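Come stitch with us at Remgate!

I'm looking for people who can sew, knit or suture to help with our robot stitching study – 15 places left, sessions start in July. Last round, 177 trial runs taught us that people who paused before tying a knot gave our software much cleaner examples to learn from. Now I want to see if that holds with new hands!

You'd do 2 sessions at our Kelten lab, with plenty of coffee. Sign up at the Jusance desk by May 16, 2018. 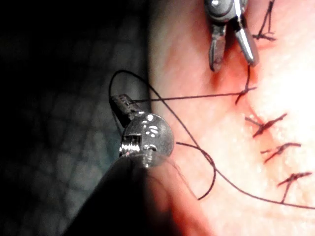

Do I need any surgical training? Beginners are welcome, and we teach you the controls in your first session.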